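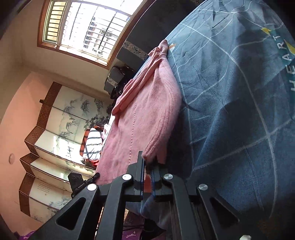

By Myfanwy Pugh
Updated July

Gripper Comparison FAQ: Ciren vs. Pleredov vs. Tomoana

I get the same questions after every round of testing, usually in the same order, so they live on this page now. If yours isn't answered, the contact form still works. I check it.

Which grippers are in the comparison?

Three hand-held ones: the Ciren, the Pleredov and the Tomoana. I also run the fingers on a desktop arm with a Rukton controller, but most of what's on this page comes from holding the things in my own hand and getting a sore wrist.

Why so much bedding?

Blocks are easy. Every gripper ever sold can pick up a block, and the sales video will show you it doing so to piano music. A knitted blanket has soft folds, no real edges and a habit of slumping wherever you'd like it not to. A corner pinch on a blanket lying over a duvet is my standard first test, and it sorts out fingers faster than anything else I've tried. The top layer has to come up and the bottom one has to stay put.

What counts as a pass?

The corner stays in the jaws through a lift, a half turn and a slow set-down. I do 10 lifts per corner. If the duvet comes along for the ride, that lift is a fail, even if it looked impressive.

Do the blue rubber strips matter?

More than the fingers do, in my opinion. Toothed rubber bunches knit fabric up into the jaws, and once there's a small bunch to hold on to, you barely have to squeeze. Smooth pads need a lot more force on the same blanket. On thin, slick cloth the teeth help less, and on paper they leave marks. I swap strips before I swap anything else.

Will the teeth snag my knits?

They can. Open the jaws all the way before you pull back. I have one throw with a loop the size of a bracelet because I was in a hurry.

What are the triangular holes in the finger plates for?

Weight, mostly. They also let you see a bit of what's behind the plate, which is handy when the fingers are broad and you're working close. You will still lose sight of small items behind the clamp. Tilt your wrist and carry on.

Why test at home and not on a bench?

I do both. The bench numbers are cleaner and tell me less. A bedroom has a bright window on one side and a dark duvet on the other, patterns on everything, and stuff on the floor. If the camera can't cope with that, I'd like to know before I've mounted it on an arm.

The window in your photos is nearly white. Is the camera broken?

No, that's auto exposure doing its best with a wide lens. I used to lock it by hand and got a lovely window and a blanket made of mud. Now I let the window go. The jaws are what I need to see.

How many grasps have you logged?

1,899 across the three grippers, of which 955 are on fabric. The rest are cups, boxes, bottles and one very patient banana.

So which one should I buy?

For cloth, the Ciren. The Pleredov has a nicer handle and a worse grip on anything woollen. The Tomoana is strong, heavy and happiest with boxes. Ask me again after the next firmware update and I may be forced to change my mind -- it has happened.

Does the Rukton controller work with all three?

With the Ciren and Tomoana, yes. The Pleredov wants its own adapter, sold separately, in packaging much larger than the adapter.

How often do you tighten the screws?

Every 16 sessions, or when something rattles. The linkage caps work loose first on mine.

Can I send you my gripper to test?

Yes, if you pay postage both ways and include the charger. Please include the charger.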